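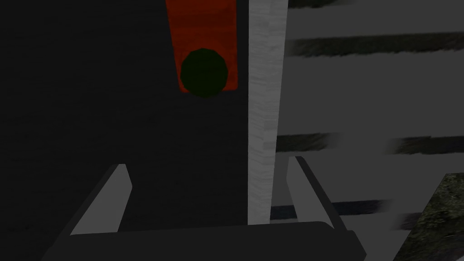 3.2 Ruido nocturno y sueño en viviendas junto a la vía

La muestra final quedó en 341 hogares de Urnemden, todos a menos de 900 m del ramal de carga. Cuestionario de sueño en papel, dos rondas. La primera en febrero, con ventanas cerradas casi siempre - esto pesa en los resultados y se discute en 4.1.

Nivel exterior medido en fachada; el interior se estimó con la corrección de Inbridge para vidrio simple. Se excluyeron 18 hogares por datos incompletos, antes del recuento final. Los despertares declarados bajan con la distancia, pero no de forma lineal: pasados los 700 m la curva es casi plana.

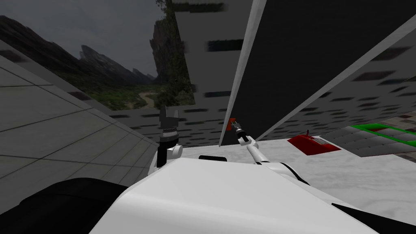
Figura 3. Superficie clara con vetas grises tenues, imagen simulada.

3.3 Comparación con Ruawai

Mismo protocolo, otra traza. En Ruawai los trenes paran antes de medianoche y los despertares se concentran en la primera parte de la noche. Diferencia clara tambien en personas mayores. Falta ajustar por tipo de dormitorio (pendiente, ver anexo Cirkomard). 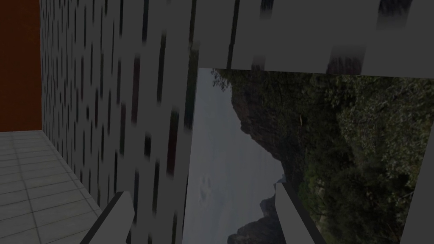 ¿Influye más el nivel medio o el número de pasos de tren?

El número de pasos. Con el mismo nivel medio, los hogares con mas pasos por noche declararon peor sueño en las dos rondas.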